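Small Space Storage, evening course
Notes for week four: shelves, tiers and the stuff that lives on them 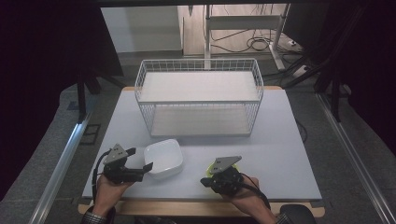

Right, so last week we finished on cupboards and I promised we'd get on to worktops. These notes cover what I said in the first half, plus the bits I rushed through before the tea break. If you missed it, Alfie Ackroyd has the measuring sheets and will lend you one if you ask nicely.

My main point this week is height. Most of us use the bottom few inches of a worktop and then nothing until the wall cupboards start. When I moved into my flat in Amside I had one run of worktop, 40 inches of it, and every bit was covered. Toaster, bread, bowls, a plant I was slowly killing. I put in one two-tier wire organiser and got enough space back to chop an onion without moving the toaster first. That was the whole of my kitchen refit!

Terms we used

Footprint: the patch of surface the thing sits on. Measure the widest part, which on wire ones may be a lip or a foot sticking out past the frame.

Clearance: the gap between the lower shelf and the underside of the upper one. People forget this every single time (I did, twice). Your tallest everyday item has to go in at an angle as well as stand up straight once it's there.

Reach: how far back you can get your hand comfortably with things already on the shelf. Try it with your sleeves down, in a hurry, on a Saturday morning.

Open front or closed front

I like an open front for anything used daily. Bowls, mugs, the butter dish. You slide things out and slide them back and there's no lifting over an edge. A closed front is better for packets and anything that rolls. Gülizar Kozan asked about onions and I'd say closed, or a basket inside an open one, or you'll be picking them up off the floor.

Wire sides let you see what you own, and crumbs fall through instead of collecting in corners. The trouble is small things tip. A flat board on each level sorts that out, and you can take it off to wipe if it's the loose kind. Check before you buy, as some are fixed. The Tedby one I passed round has loose boards and the Ersoy has fixed ones, and I can't say I've got strong feelings beyond that.

What goes where

Top level: light things, and things you want at a glance. Bottom level: heavy things, stacks, anything that would hurt if it came down. I keep four bowls and no more on mine. Riku Noguchi disagreed and said he stacks plates on the top because the bottom is too low for his back, and fair enough, that's a good reason to ignore me. Just keep the stack short and towards the middle.

Square bowls, as we found, waste less room on a rectangular shelf than round ones do. They're a bit of a pain to stack though if the corners don't line up, so turn them all the same way before you push them in.

Placing it

Back of the surface, long side to the wall, with working room left in front. Then live with it for a week before you fill it properly. I mean it about the week - half the organisers I've seen given away were in the wrong spot, and there was nothing the matter with them otherwise.

Leave a bit of the shelf free too. If every inch is full on day one, the next thing you bring home goes straight back on the worktop.

For next time

1. Clear one surface at home completely. Wipe it.
2. Measure it: width, depth, and height to whatever's above.
3. Put back only what you used that day.
4. Write down what's left over and where you think it ought to live.

Bring the list even if it's embarrassing. Mine had 31 things on it the first time, and three of them were tin openers.

Adelmo Greco is covering the first 25 minutes as my train gets in late, and he'll start you on drawers. Bring a tape measure and a pencil. The Ekitz drawer dividers will be out on the side table if you want a look beforehand.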